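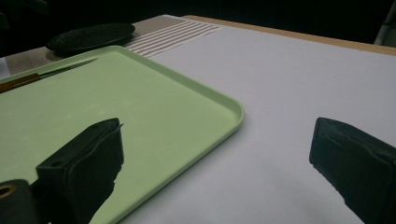
Sarnville Technical College | Robotics Club | Project Follow

**Table setting with the hand-held gripper.** Green tray, knife, dark plate and woven placemat on the white table, with the two black gripper fingers at the front.

## Project Follow: gallery

Follow is the club's main project this year. Members carry out small table tasks with a hand-held gripper while its camera records, and the recordings are used to train the arm in the Jakubowski Workshop to do the same tasks. We started in August with blocks and cups and moved on to tableware once the recording routine was settled.

The knife task is the one we have spent the most time on. A knife lies low on a tray, so the fingers have to come down close to the surface and close on the handle without pushing the tray across the table. The tray's raised lip also limits the angle of approach. Members are asked to go slowly, keep the handle in view on the way in, and pause for a moment before lifting.

We have over 200 recordings of table tasks so far. The target is 500 before we train the next version. Each member does 25 in a session and then hands the gripper to the next person. Recordings with a dropped item are kept in a separate folder – they are useful for checking, but they don't go into training.

### Notes on the setup

- The tray is turned to a new angle after each recording. Early on we left it square to the table, and the arm did poorly with anything else.
- Dark plates are harder for our software than light ones. We use both.
- Patterned placemats stay in. Striped and woven surfaces caused false edges in our first tests, and we want them in the data.
- Finger pads get checked at the start of each session. Spare pads are in the drawer marked Nernari, which is our name for the gripper design.

### Next

The cup and plate tasks are ready to run on the arm. The knife task will follow when the recordings are complete. After that we plan to try 2 items in a row, a knife and then a plate, in a single recording.

The club will show Follow at the spring open house in the Jakubowski Workshop. Visitors can try the gripper at the practice table and watch their own recording played back on the screen.

New members can join at any point in the year. No programming is needed for the recording sessions, and training on the gripper takes one afternoon. Sign-up sheets are on the workshop door.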